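The arms had been on their stands since August, and Salma Abdel Hamid still had not gotten one of them to put a tile in a box.

She worked in the simulation first. That was the rule at the Dastitano workshop, and it was a good rule, because the last person to skip it had put a dent in the real table. So she sat at the bench by the door with a laptop and a bowl of noodles and ran the job on the screen, where nothing could get dented.

Fares Chamoun came in at 7 and hung up his jacket.

"Which one are you on?" he asked.

"Same one. Box in the middle, tile goes in flat."

"Does it?"

"Twenty-one times out of 55."

He pulled a stool over. She switched to the wrist view and let him look. He was quiet for a while, eating her noodles.

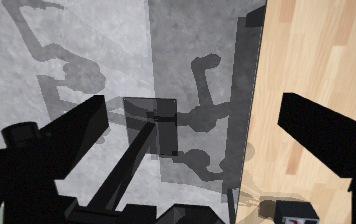
"I can't tell what I'm looking at half the time," he said.

"You get used to it. You learn the shadows."

"I'd rather have the overhead."

"The overhead doesn't show me the fingers up close."

They had had this talk before. Fares had built the stands and bolted down the arms, and he thought about the job from the outside, the way he thought about a shelf or a door. Salma had written the part that moved the hand. She thought about it from the wrist.

She ran it again. The arm on the screen went down and missed by the width of a pencil. She wrote the number in her notebook under the other numbers.

"What did you change today?" Fares asked.

"Speed. Then the grip. Then I put the speed back."

"Did you change the table?"

"Why would I change the table?"

He got up and went to the shelf where the tape measure was. The real table stood at the other end of the workshop with a sheet over it. He took off the sheet, folded it, and measured from the edge of the table to the first stand. Then he measured it again, lower down.

"What do you have in the file?" he called.

"For what?"

"Edge to stand."

She looked it up. "Four ninety-five."

"Millimeters?"

"Yes, millimeters."

He didn't say anything. He came back with his thumb on the tape and showed her. It was seven short.

"I moved the stand," he said. "When Ylva wanted room for the vacuum. I moved it and bolted it down again, and I guess I never told you."

Salma put down her fork. The miss on the real arm, the one she had spent two weeks on, was seven millimeters. She had it in the notebook. She had underlined it.

"That doesn't explain the simulation," she said.

"No."

"In there the stand is where the file says it is."

"So you've got two problems."

"I've got two problems," she said. She was angry for a minute, and then she was mostly hungry, and he had finished the noodles.

He went across the street for more. While he was gone she fixed the number in the file and saved it under a new name. She turned off the wrist view and opened the overhead – she would not have done it with him sitting there – and stepped the arm down a little at a time.

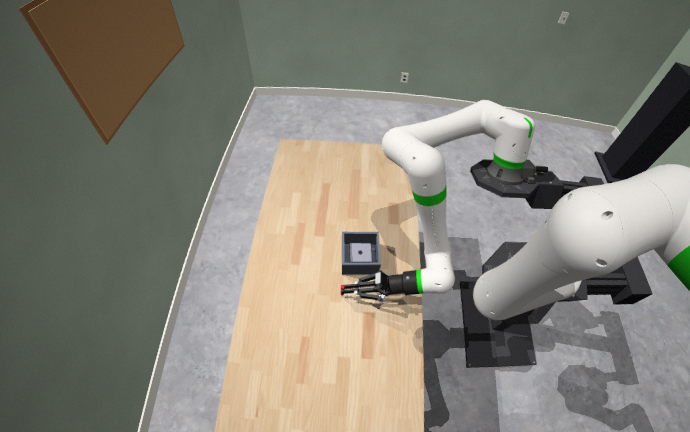

## Later

Fares came back with two cartons and found her with her coat on.

"Are you leaving?"

"I'm cold. Sit down, look at this."

She had turned the hand a few degrees before the reach, and slowed only the last part. She started a fresh count. The first try went in. The second went in and landed on its edge, and she marked it as a miss, though Fares argued for it.

They ate and watched. At some point he stopped arguing and just read out the results while she wrote them down. In, in, miss, in.

"Do you want to try the real one tonight?" he asked.

"No. I want all 55 first."

"That's another hour."

"Then bring your stool closer," she said, "and keep reading."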